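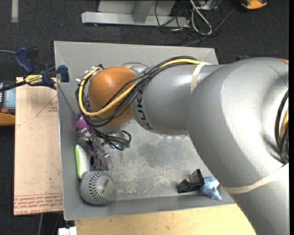
Wall clearance in the grasp planner

I spent most of Monday on the part of the planner that decides whether a grasp near the bin wall is worth trying. The old version dropped any candidate within 30 mm of a wall. With a ball sitting in the corner, that left us with nothing to send to the KUKA.

The new version keeps those candidates and checks the gripper model against the wall mesh at 12 points along the approach. It's slower -- 46 ms per candidate on my machine -- but the corner is back in play.

Two things still bother me. The cables on the wrist aren't in the collision model at all, and neither is the clamp on the rim. Ese Ekwueme wants a padded cylinder for the cables. I'd like to try limiting the wrist rotation first.

The branch is called guvine if you have access. Flora is reviewing it, so please don't rebase.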